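Search this site
Enter keywords
Go

Repainting the reading rooms at Plerkden: what to expect

17/03/2022

Work on the upstairs reading rooms at the Plerkden building starts next week. The rooms were last painted 13 years ago, and the walls have been patched many times since then. Fudier, the firm that did the stairwell last winter, has the contract again. The downstairs rooms and the front desk stay open as usual, and the side entrance on Wickramasinghe Street will be used only for deliveries until the painting is done.

The order of work is as follows. The two small rooms at the back come first, then the long room, then the hallway. Each room will be closed while it is being washed, filled, sanded and painted, and for two nights afterward. The large tables will be moved to the center of the long room and covered. Chairs will go to the basement. Please take home anything you have left in the lockers on that floor - the locker doors are being painted too, and anything still inside will be put in boxes at the front desk.

Most of the time goes into getting the walls ready. Old nail holes have to be opened slightly, filled, left to dry and sanded flat. Where the filler has shrunk it gets a second coat. The long room has a crack above the door that was filled twice before and came back both times, so this time it will be cut out and taped. Loose paint around the radiators will be scraped back to a firm edge and primed.

The color is a plain off-white in a matte finish. We looked at an eggshell finish, which is easier to wipe, but with the big windows on the street side it showed every dent and old repair. The matte paint marks more easily, so the hallway, where people brush past with bags and coats, will have a tougher washable paint up to shoulder height. The Imow fund paid for the paint and the labor. It covers more than 80 liters of wall paint, plus primer and filler. The ceilings are in fair shape and will be left for another year.

There will be some dust on sanding days and some smell on painting days, mainly in the mornings. If this bothers you, the downstairs back room is the farthest from the work and has its own window. Group bookings for the upstairs rooms have been moved downstairs or to the evening, and everyone with a booking should have had a letter. Call the front desk if you haven't.
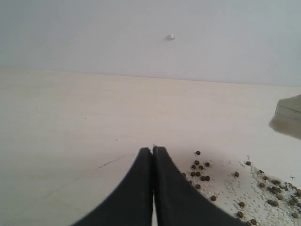
Can small bumps be sanded off a wall that has already been painted?

Wait until the paint is fully hard, then sand the bump lightly with fine paper wrapped around a block, wipe off the dust and touch up the spot with the same paint. A small roller blends in better than a brush on a matte wall.

We are keeping a few leftover cans for touch-ups, labeled by room, in the basement store. The rooms should all be back in use before the July program starts. The picture rails will stay up, but please don't hang anything from them until the notice on the door has been taken down.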